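Robotics Club: Gripper Work and Autumn Plans

9 September 2023

The manipulation group has moved its summer work on the two-finger hand gripper over to the Plilholm bench. The arms are the Elten pattern from last year with one change: the holes at the pivots now take brass inserts. The older arms had bare printed holes, and these wore oval after some 600 cycles. Play at the tip had reached a point where the two pads no longer met square.

The pads are separate blocks, fixed with screws from the top face, so a worn pad can be changed without taking the arm off. Tighten by hand only. Two blocks cracked in August when a powered driver was used. 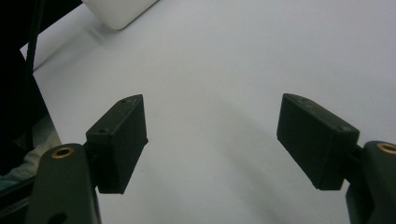 Pad angle is still open. With the blocks set at the present angle, light boxes are held well near the tips, but thin items lying on the table tend to slide out toward the front. A shallower angle cured this in the first trial and made the boxes worse. Both sets of drawings are in the shared folder under Huvgate, along with the test sheet. Please fill in the sheet for every run, including failed ones. Last month's results had gaps that made the two angles hard to compare.

Recording for the pick-and-place project starts once the angle is settled. Each student will do six runs per object, starting with the gripper open and ending with it open again. Move at an even pace and pause briefly before closing – the opening signal is noisy while the hand is still moving fast. Runs with a dropped object are kept and marked as such.

The Sönmez Cup is in October. The club will enter one team of five in the sorting class. The rules now limit finger length, measured with the pads fitted, and our current arms are 6 mm over. New arms will be printed as soon as the black filament arrives. Students who want a place on the team should sign the list by the parts cabinet.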